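2 min read

Tabletop sorting and packing: call for participants

Bredeck is looking for adults to take part in a study of how people clear and pack small items from a shared table. Typical items are coiled cables, plastic bags, packaged goods and small containers. Each session lasts roughly two hours, with breaks.

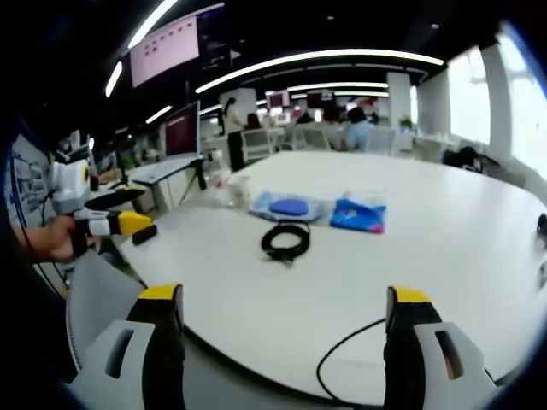

Participants work in pairs, seated or standing, and follow a written item list. No experience is required. You must be able to grip and lift light objects with either hand.

Sessions run through October. Payment is made after the second session. To apply, write to Nayeli Escobedo at the Bredeck front desk and state your preferred hours.

3 shares · 2 comments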